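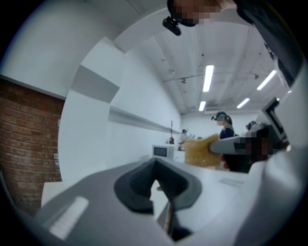 Home > Reviews > Hand tools and grippers > Recording grippers

Mondard hand-held gripper: review after a jammed trigger

We bought four of the Mondard grippers in June for recording kitchen tasks, mostly wiping, stacking and loading a microwave. The recordings go to Trolonetti, who train the arm. This review covers one fault in particular, as I couldn't find it mentioned anywhere before we ordered.

The trigger sticks. On three of our four units the fingers started to stay shut after the trigger was let go. It happens most with soft things. A sponge lets the fingers close almost all the way, and past a certain point the return spring is too weak to open them again. With a mug or a box we rarely saw it.

The first one went after ten days. The person using it pulled at the fingers with their free hand, the spring let go and they got a pinched thumb. It was a small blood blister and nothing worse, but there is no guard over the linkage and the leaflet has no warning about it. We now have a rule: put the gripper down, switch it off, then free the fingers with a wooden spatula.

The other cost is in the data. The log carries on as if the hand had opened, so the recording says "released" while the sponge is still held. We threw out 67 recordings before we spotted the pattern. If you own one, compare the finger width in the log with the video at the end of each task.

Nurkero, who sold them to us, swapped two units without any fuss. The third came back with a stiffer spring fitted and has been fine, though it is tiring on the hand after an hour. Bhattacharjee make a spring kit that fits as well, but I haven't tried it.

Otherwise it is a decent tool. The weight is reasonable, the battery lasts a morning and the finger pads wipe clean. Charging is slow. The case is too tight for the cable.

Three out of five. I would buy it again with the stiffer spring, and I wouldn't use the original one for sponges or cloths.

Reviewed Thursday, November 5, 2020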